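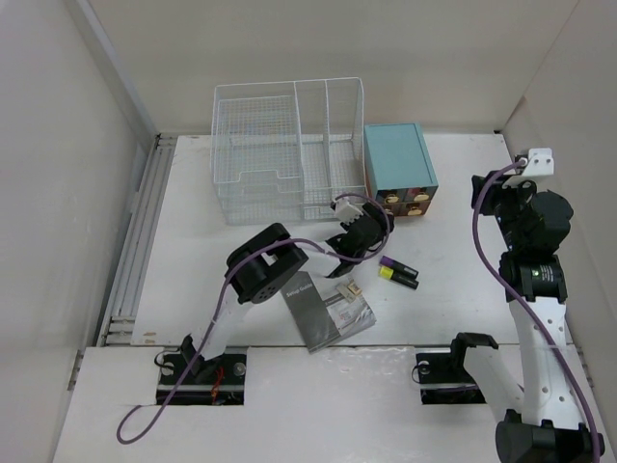 The two-arm cell at Pasolow, with the wire basket and drawer box at the rear of the table.

Clorkerby halts packing trial after gripper fault

Clorkerby has suspended a sorting and packing trial at its Pasolow site after one of the two robot arms in the cell failed to stop when it met resistance. There were no injuries. The walls of the cell were in place and all staff were outside it.

The fault came on run 499 of a planned 500, in which the arms move small goods such as batteries, leaflets and sachets into a mesh basket. According to the firm's incident note, the left gripper closed on the rim of the basket and the arm carried on with its programmed lift. The force limit should have cut power at once. It did so 19 seconds late, after an operator had already pressed the stop button.

Ueda, which supplied the control software, traced the delay to a setting left over from an earlier calibration. With that setting active, readings from the wrist were logged but not passed to the stop routine. Checks on the right arm found the same setting. Its log shows no late stops.

Clorkerby is also looking at how the gripper cables are routed. The note lists this as a separate matter — a loose run could snag on a joint at full reach — and does not link it to the fault.

Version 2 of the stop routine is being bench tested by Sirkunov, the firm's safety assessor. Both arms will stay locked out until that work is signed off, which Clorkerby expects in August. The trial will then restart from the first run.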